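Workshop notebook, February, evening

Padded cuffs, second pattern. So happy with these! The first batch went out to the studio in Hudbridge and came back with a page of remarks from the women who work there, and nearly all of it was fair. Main gripe was the edge. With a client's arms overhead the old cuff rolled and the raw leather bit into the base of the thumb, so sessions were getting stopped for something dull that was my fault.

Changes on the new pair:
- lining now wraps over the edge and is stitched down on the outside
- width up to 2 1/2 inches at the pulse side, tapered toward the buckle
- D-ring moved off the seam
- keeper loop doubled, the single one stretched out in no time

The lining is the Bivus garment hide, the soft black one. It skives like butter if the knife is fresh and like chewing gum if it isn't. Stropped every few cuts and it went fine. Outer is the Pamell bridle leather, same as before, and I see no reason to change it. It smells wonderful and the studio says clients comment on that before anything else.

Hang test: clipped one cuff to the beam and loaded it with 50 pounds of sandbags, left it from lunch until closing. No creep at the rivets, a little stretch at the first buckle hole. I want an oval hole there next time, punched a bit farther from the end. These are for standing and lying down, NOT suspension, and the card in the box has to say so in big letters. The old card said it in tiny letters at the bottom, bad.

Tried the quick-release snaps from Eberhard too. Love them! One-handed, gloves on, under load, they let go every time I tried. The catalog gives 3000 newtons on the big size but that's a number on a page until I've pulled a few myself, so they stay on the bench for now. 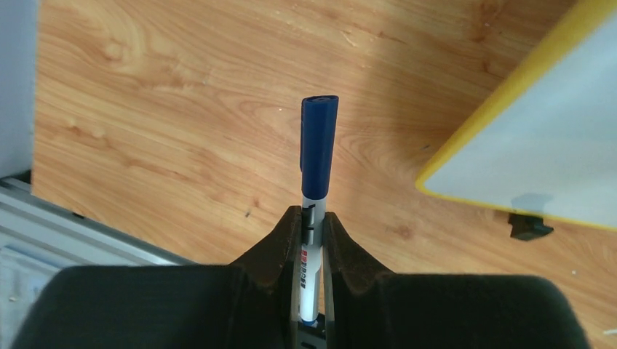 Cleaning trial

The studio wipes everything down between clients, so I gave a scrap of lining 13 rounds with their usual spray, dried with a towel in between. Color held. The surface went a bit stiff after the last few and a thin coat of conditioner brought it back nicely. The thread is the weak spot, the waxed linen fuzzed up where the polyester didn't. Switching to polyester for anything that touches skin.

Still not happy calling the lining wipe-clean in the listing. It's leather. Maybe offer a removable liner that each client keeps? The studio liked that idea a lot when I floated it, and it would be a fun pattern to work out.

To do
- cut ankle size from the same pattern, longer strap
- oval punch, order one
- rewrite the card
- ask Hudbridge if they want the snaps in black or nickel
- liner mock-up in scrap, try magnets along the edge (pacemakers? check before going any further)

Last updated: February, 9 p.m.

Comments

Polyester all the way. I restitched every collar I own after the linen went.

Please do the removable liner! I'd buy a set for each of my regulars. Snaps over magnets for me though, magnets pick up every bit of metal in my kit bag.

Does the wider pulse side work on small wrists? The ones I have now gap at the top.

Reply from the workshop: It does on mine, and mine are small. The taper helps. I'll cut a narrow version with the ankle ones and put the measurements up.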